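4.3 Setting the Table Height

The Stalow frame is shipped at its lowest position. Set the height before the worktop is loaded.

Caution: Two people are needed to lift the worktop. Do not lift it by the front rail.

1. Remove all loose items from the worktop and unplug the power strip, if fitted.

2. Loosen the clamp screw on each leg by two full turns. Do not remove the screws.

3. Raise the left side to the required mark on the leg scale, then tighten both left clamp screws by hand. The scale runs from 81 to 108 cm.

4. Raise the right side to the same mark and tighten by hand.

Note: Marks above 100 cm require the cross brace (Huredier kit, sold separately). Without the brace the load limit drops to 30 kg.

5. Place a level on the worktop, first along the long edge and then across it. Correct small errors with the threaded feet - one turn equals 1.5 mm.

6. Tighten all four clamp screws to 21 Nm, working diagonally. Check the level again after the last screw.

Caution: Never adjust the height with equipment mounted on the worktop. The legs can drop suddenly when a clamp is released.

7. Refit the power strip and route its cable down the rear leg. Leave enough slack for later height changes.

8. Return trays and tools to the worktop. Place heavy items over the legs and keep the center for light work.
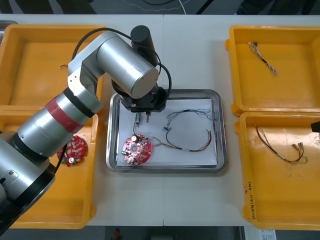

4.4 Care of the Work Surface

Wipe the surface with a damp cloth and mild soap. Do not use scouring pads or acetone. Check the clamp screws every December and retighten as in step 6.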